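**January 4, 2018**

1/ My new year plan is to write one paper letter every week. My neighbour Glenys Halliday has done this for 36 years, so I cannot say that I have no time.

2/ First problem: stamps. The post office in Grurnville now opens only in the morning, and I work in the morning. I bought a big sheet of them on my day off.

3/ Second problem: my handwriting. After 14 lines my hand becomes tired and the letters lean to the left. Glenys says to use a thicker pen and slow down.

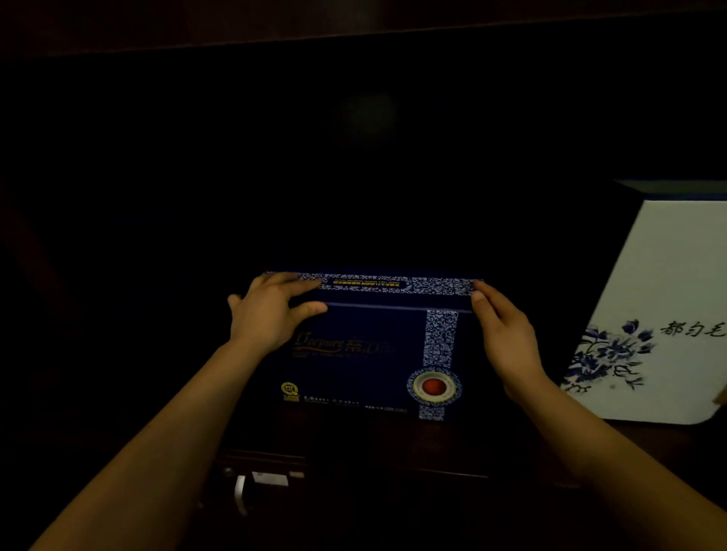
Navy gift box, blue and white flowers on the lid.

4/ The first letter went to Itsuki Koyama, my old teacher. I told him about the garden, the price of tomatoes and the colour I chose for the kitchen. It seemed too ordinary, but I sent it.

5/ In August he wrote me four pages and I answered with a text message. I am still a little ashamed of this.

6/ A question for people who write letters: do you keep a copy of what you sent? I already forget which stories I have told to whom.

7/ Next week I write to my aunt. She likes long letters, so please wish me luck with the pen.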